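Reading time: 3 min

Section 4. Cube Sorting Exercise (Karbridge Club Kit)

This section assumes that the arm has been homed and that the gripper calibration in Section 3 is complete. Work in pairs. One student runs the Livis console and the other keeps a hand near the stop button.

4.1 Placing the cubes

1. Set the speed limit to the training value. Do not change it during the exercise.
2. Place the red, green and yellow cubes on the front half of the table. Leave at least 3 gripper widths between any two cubes.
3. Jog the arm to the hover position with the fingers open.
4. Load the program file srithong_126 and check that the step counter reads zero.

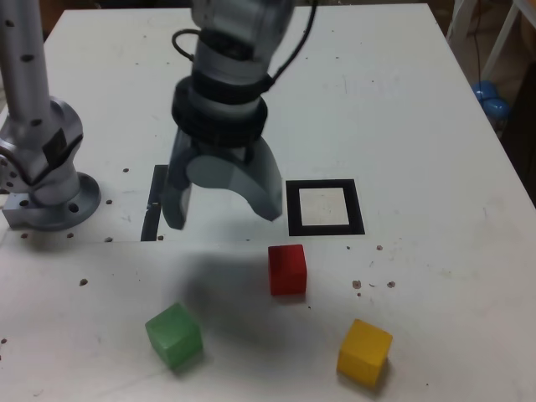
Does the order of the cubes matter?
The order has no effect on scoring. The program takes its order from the color list on the console, and each team may edit that list before the run.

CAUTION: Keep hands and sleeves off the table while the drive light is on, even if the arm is standing still.

4.2 First pick

5. Select the target color and press Approach. The arm stops above the cube.
6. Check the alignment from two sides. If the fingers are not parallel to the cube faces, turn the wrist in small steps — never turn the cube by hand.
7. Press Lower, then Close. Wait for the grip message before going on.
8. Press Lift. If the console shows error 214, open the gripper, return to hover and repeat from step 5.

NOTE: Error 214 means that the fingers closed past the set width. Worn finger pads are a common cause. Teams in the Monday session should report worn pads to Vy Lục before packing up. 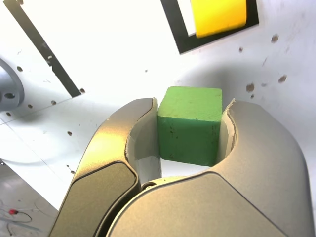

How many failed picks are allowed in a run?
Each team may have 2 failed picks. A third ends the run, and the team keeps the points scored up to then.

4.3 Placing in the target square

9. With the cube lifted, select the square marker as the destination and press Move.
10. Lower until the contact message appears, then press Open.
11. Raise the arm to hover before selecting the next color. Moving sideways at table height can drag the cube out of the square — this counts as a missed placement.
12. Record the result on the Trovbridge score sheet, including the step count.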